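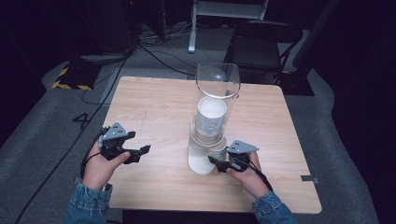

How to read your liability policy before you renew it

My renewal packet from Sosteck Mutual showed up in June, and for once I sat down and read the whole thing. I run a small repair shop, so this is a business owner's general liability policy, but the steps work for most kinds.

Start with the declarations page. Check your business name, your address and the policy dates. Mine still had the old shop name, Clesum Repair, which I'd dropped at the last renewal!

Next, write down two limits: per occurrence and aggregate. The first is the most they'll pay on one claim, the second is the most they'll pay all year. Put your deductible next to them.

Now go to the exclusions. Yes, it's dull - get coffee. I put a sticky note on anything that sounded like work I do (customer property in my care was the big one) and skipped the rest until later.

Then find the endorsements, usually at the back. These change what the main form says, so an exclusion you flagged may be softened there, or a coverage you liked may be gone. Match each form number to the list on your declarations page. I had 19 forms listed and 2 of them weren't in the packet.

Last, email your agent with your questions and ask for answers in writing. Mine sent the missing forms and a corrected bill - $841, down from $849. Not a fortune, but I'll take it.

Keep the emails with the policy.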